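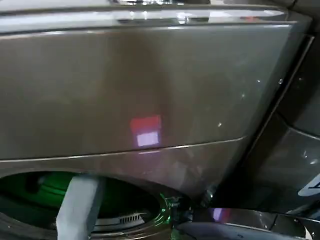
4. Levelling the machine

Read this section before you connect the hoses. The steps apply to all Summont front-loading models from the 700 series onwards. If your machine is to stand on a raised platform, read section 6 first.

4.1 Before you start

You will need a spirit level, the flat spanner from the accessories bag and a torch. Two people are needed to move the machine.

Caution: The transport bolts must be out before the first wash. If they are still in place, go back to section 3.

4.2 Setting the feet

1. Slide the machine to its final position. Leave a gap at each side so that the cabinet does not touch the wall or any furniture.

2. Screw all four feet fully in. Check that the lock nuts turn freely.

3. Lay the spirit level across the top, from left to right, close to the front edge.

4. Unscrew the lower front foot until the bubble is centred. Turn the foot anticlockwise, seen from above, to shorten it.

5. Lay the level from front to back and adjust the rear feet in the same way.

6. Press down on each corner in turn. If the machine rocks, lengthen the foot that is off the floor.

7. Hold each foot still with one hand and tighten its lock nut upwards against the cabinet base.

Note: Do not put wood, card or folded cloth under the feet. On a tiled floor, use the rubber cups (part no. 1492), sold separately.

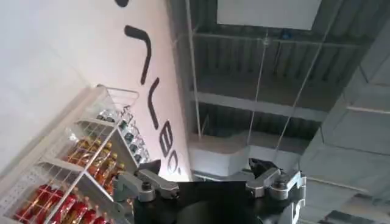 Photo: Marjan Shirazi

4.3 Checking the result

Run the empty Rinse and Spin programme at full speed. A low hum is normal. If the cabinet moves or knocks, stop the programme, wait for the door to unlock and repeat steps 3 to 7.

Error code 910 means that the drum is out of balance. With an empty drum, this nearly always points to a loose lock nut - check the rear pair first.

Caution: Never reach under the machine while the drum is turning.

Check the level again after a month of use, and whenever the machine has been moved. New vinyl and carpet can settle under the weight.

Section revised 26/03/2019. Replaces sheet 682.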